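Stories > Short Fiction > The Aunt from Tremcombe

My great-aunt came to us in November, on the late bus, with two suitcases and a jar of plum jam held in her lap the whole 72 miles from Tremcombe. She was 80 that year and had made up her mind to stay until spring, though she only told my mother it would be a week or so, and my mother (who knew her) had already cleared out the top two drawers.

She wanted a place to sit, she said, with something soft for her back and a view of the road, and after that we could all forget she was there. Well, we couldn't. By the second evening she had the whole house listening.

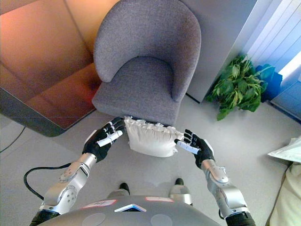

by the author of "The Milleo Ferry"

She told us about the winter the river froze at Milleo, and the baker who skated across it with 30 loaves tied up in a bedsheet. Every night the ice got thinner and the baker got fatter -- and every night my brother asked whether he fell in.

"He hasn't yet," she'd say, and ask for her tea.

In March she packed the two suitcases and left the empty jar on the windowsill, washed, with the lid beside it. My brother ran along next to the bus as far as the feed store, shouting up at her window about the baker. She put her hand to her ear and smiled and shook her head, as if she couldn't make out a word of it.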